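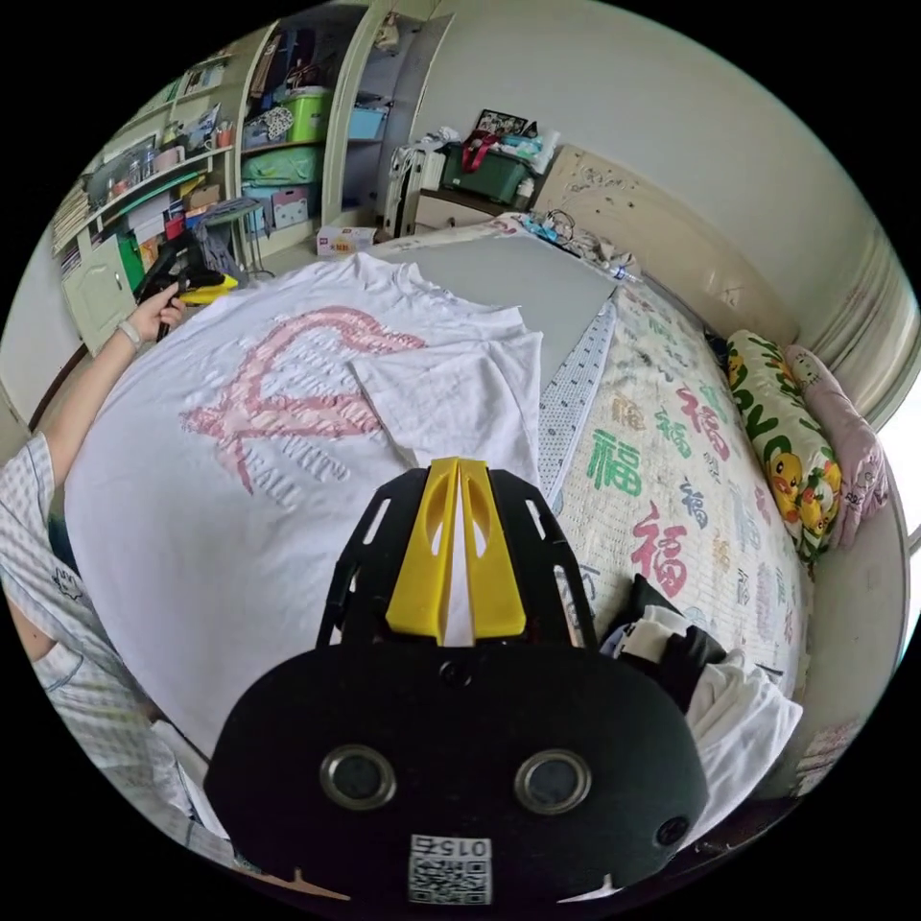 Facundo Cisternas wrote in to ask whether the Nokness folding kit is worth the money for a family that gets through a mountain of T-shirts every week, and whether he'd still have to do the steaming himself. He also wanted to know, quite reasonably, if it would leave him with anything to do on a Sunday evening.

Well, Facundo, I've had the kit on trial at home for a good while now, and the short answer to your second question is yes, you will. The Nokness is a small robot arm that clamps to a table and folds what you lay in front of it. It doesn't press, it doesn't steam, and it is very particular about what it's given. A shirt with a crumpled hem comes back folded with a crumpled hem, and rather crossly creased into the bargain! So most of my tips are about the bit that comes before, which is still done by hand with a steamer and a board.

## Getting a T-shirt ready

- Lay the shirt out flat on the board and smooth it with your palm, working from the middle towards the sides. If a corner has flipped over, turn it back before you bring the steamer anywhere near it, or you'll set the crease for good.
- Keep the steamer a little above the cloth and move slowly. I used to scrub away with mine as though I were cleaning a window, and all I got was drips.
- Big printed hearts, slogans and the like want gentle treatment. Turn the shirt inside out and do the back of the print first. If the care label says no heat, believe it.
- Raised lettering is worse than flat print. Hold off a bit further and let the steam drift down on to it.
- Do the sleeves last.
- Give each shirt five minutes on a hanger before it goes to the arm. Warm cotton clings, and the Nokness can't get hold of the edge properly.

## Where to put everything

You don't need a laundry room. A board set up beside the bed does nicely, with the waiting clothes heaped on the quilt within reach. (Do put the finished ones somewhere else. I have steamed the same vest twice more often than I'd like to admit.) The arm itself needs a firm table. A mattress is no good at all, and nor is the ironing board, which wobbles every time the arm swings round.

## What it costs and what you get

Warnero sells the kit for £200, or £151 if you already own one of their table clamps. In the box are the arm, a folding mat, a spare set of finger pads and a booklet that I found heavy going. There's a setting for towels which is splendid, and one for shirts with collars which I'd leave alone for now. Fitted sheets are beyond it, but then they're beyond me too.

Lorena Painemal tried it with her children's school things and found the mat slid about on a polished table. A damp tea towel underneath cured that. She has since gone over to the Cillier hire service, where you rent an arm by the month from April onwards, and I can see the sense in that if you only want help through the school term.

## Keeping it sweet

Wipe the finger pads with a barely damp cloth after every big wash day, as fluff builds up and they start to slip. Empty the steamer as well and leave the cap off overnight. We have hard water here, so I descale mine with white vinegar and plenty of rinsing, though do check your own booklet first.

Next on my list is the Issahaku sock sorter, so if you've got one, please write and tell me how it copes with black ones.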